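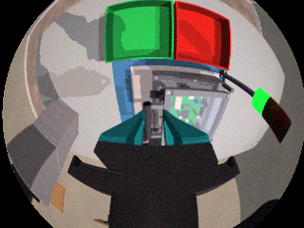 ## Miston 5: save format and hint system changes

The fifth update to *The Custstead Ledger* is now out for everyone who owns the game on desktop. The download is small, but the first launch takes longer than usual while the game rebuilds its scene index. Let it finish. Closing the window during the rebuild does no harm to saved games, though the index will start over next time.

**Saves.** Each chapter now writes to its own file. The old format kept the whole game in a single block, and a bad write in the boathouse chapter could take the earlier chapters with it. Existing saves are converted when loaded, and the original is kept in a folder named "old". Converted saves can't be opened in earlier versions.

**Hints.** The hint button used to recharge on a fixed timer. It now looks at which items the player is carrying and skips any step that can't yet be done. Lotte Van Damme rewrote the tables behind this, some 2,300 entries, and found 19 hints that pointed to objects removed before release. The worst was in the Lambrechts study, where the game kept asking for a brass key that had been cut from the story. On the hardest setting hints stay off, as before.

**Hidden-object scenes.** Click areas in the attic and the ferry office have been redrawn to match the visible outline of each item. The penalty for random clicking begins after five misses in a row and lasts three seconds. Players who turned the penalty off will find that setting unchanged.

**Known problems.** The clock puzzle in the Andis chapel can still be solved out of order — the door opens, but the journal page is not added. Leaving the chapel by the side stairs and coming back adds the page. On wide screens the map labels overlap at the largest text size.

Journal notes are now limited to 500 characters each. Longer notes written in earlier versions are kept in full but can't be edited until they are shortened.

Reports should include the save file for the chapter in question and the text size setting.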